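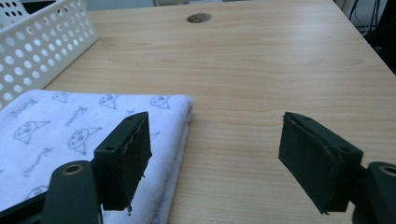
Datenblatt: Sammlung Handtuch und Korb

Projekt Tridier
Stand: 15. Juli 2020
Ansprechpartner: Hiếu Đồng

Gegenstand

Die Sammlung dokumentiert das Falten von Handtüchern und das Einräumen in einen Korb. Sie umfasst 386 Durchgänge mit insgesamt 539 Einzelbildern. Die Aufnahmen entstanden an einem hellen Holztisch. Als Textilie dient unter anderem ein weißes Handtuch mit grauen Katzengesichtern und Text im Stil einer Handschrift.

Behälter

Verwendet wird ein rechteckiger weißer Kunststoffkorb mit abgerundeten Ecken, gelochten Seitenwänden und grauen Griffeinsätzen. Der weitgehend geschlossene Boden glänzt und kann Licht spiegeln – bei der Auswertung sind helle Flächen im Korb daher nicht ohne Prüfung als Textil zu werten.

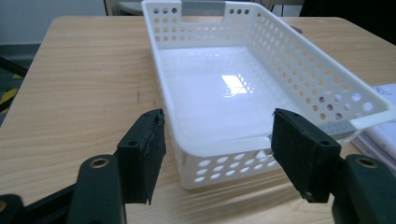

Verzeichnisstruktur

gemar/ – Bilder der Durchgänge
cuautle/ – Beschriftungen und Prüfvermerke
LIESMICH.txt – dieses Dokument

Beschriftung

Für jedes Bild werden Art und Faltzustand der Textilie sowie der Füllstand des Korbes erfasst. Zulässige Werte für den Faltzustand sind »offen«, »teilgefaltet« und »gefaltet«. Ist eine Zuordnung nicht möglich, bleibt das Feld leer.

Bekannte Einschränkungen

In 33 Durchgängen fehlt die Angabe zum Füllstand. Die Bezeichnungen aus der Fassung vom April wurden nicht übernommen. Farbwerte sind nicht abgeglichen.

Nutzung

Die Weitergabe an Dritte bedarf der schriftlichen Zustimmung der Projektleitung. Bei Veröffentlichungen ist »Tridier, Handtuch und Korb« als Quelle anzugeben.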